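From: Laurinda Tavares
To: Pirkdale Toy Makers list
Date: Mon 4 October
Subject: Re: Boards for the shape sets

On the Pirkdale list, Szűcs wrote:

> We have the yellow hearts and the green pieces back from the printer.
> Before I order more, does anyone have a view on what to put them on?
> I was going to use painted ply but the last lot chipped at the corners.
> Also, should the tops be sanded smooth or left as they are?

I'd go for maple. We changed over in August and I wouldn't go back to paint. Ours are glued up from strips and left pale, and the yellow and the green both show up well against it. You can see the seams if you look for them — I don't mind that, though one shop asked us for a single plank and we had to say no. 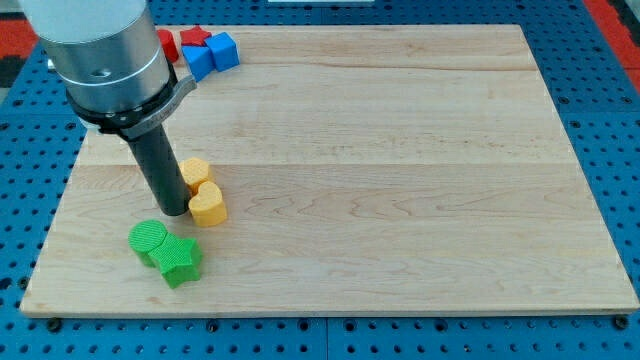 On the tops, leave the texture. We sanded a batch of 100 and they looked scratched, so they went in the seconds box. The sides can stay glossy.

The stars are harder for small hands to stand up than the cylinders, so I would put both in every set. With hearts, two per set is plenty.

For finish we use the Nolura oil, 2 thin coats, wiped off after a few minutes. Leave it overnight between coats. Hostov can cut up to 200 boards at a time but wants three weeks' notice, and the edges still need a light rub down when they arrive.

I can post you an offcut if you send me your address off list.

Laurinda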